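Two people at Skunham, one table, forty minutes between jobs. I wanted to talk about the house rules they wrote for robots handling food and tableware, the ones other labs keep asking for. Eleven pages in the spring. Two now.

Why so short? "Because people read two," the floor lead says. The old version had a rule for everything and got followed for nothing. She kept a copy. Won't show it to me.

First rule on the sheet is about force. Grip limit gets set before the arm is powered, by one person, and a second person reads it back out loud. "It feels silly for a week. Then you do it without thinking." Soft items get their own limit, and it doesn't carry over from the last job. They had it carry over once, in October, from a job with mugs. She doesn't go into detail.

Second rule, fingers. Anything that touches food is wiped down between runs and the wipe gets logged. Anything that touches the table and then food counts as dirty. That one caused the most arguing, she says, since a fingertip brushes the cloth all the time. "You stop, you wipe, you log it. I don't care if you're behind."

They are behind, as it happens. The target for this block is 2,957 runs and the whiteboard says 300.

Third is layout. Start positions are written down, and you leave a clear stretch on one side of the table so the arm has somewhere to back off to. Keep lids off to the side. Plates may sit crooked — she wants them crooked, a bit, different every time. A line of perfectly squared plates teaches the arm one kitchen. 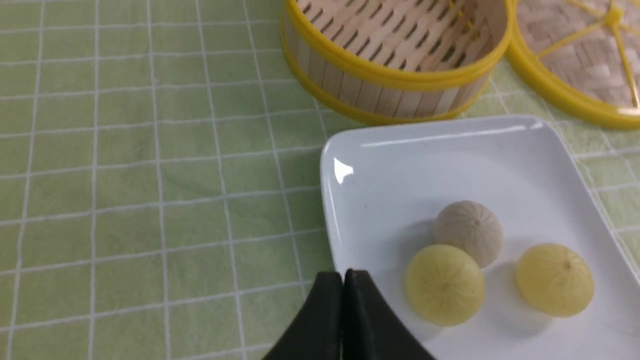

The night operator isn't so sure about the wiping rule, and said as much when I put it to him later. He'd rather see a fixed number of runs and then a proper clean, because a quick wipe every time turns into a bad wipe every time. He has logged 62 in a shift and says he wouldn't swear to the last ten. He'd also like the read-back done by someone who isn't tired.

I took that back to her. She didn't argue much. "He's right about the tired part." The wipe stays for now, the read-back may change. Theres a draft.

What about stopping? Anyone can hit stop, no reason asked, no form. Restarting is the part with rules: hands off the table, check the limit again, say "clear", wait for the answer. Clavadwood, the other site, uses the same words on purpose. People move between the two and nobody should have to learn a new word for clear.

And the 2,000 hour check on the gripper? Every finger pad off and looked at under a lamp, she says, even if it looks fine. Espescially then. Pads are cheap. Next one's due before the end of the block and she already has the box on her desk.

The sheet gets its next revision after that. Still two pages, she says.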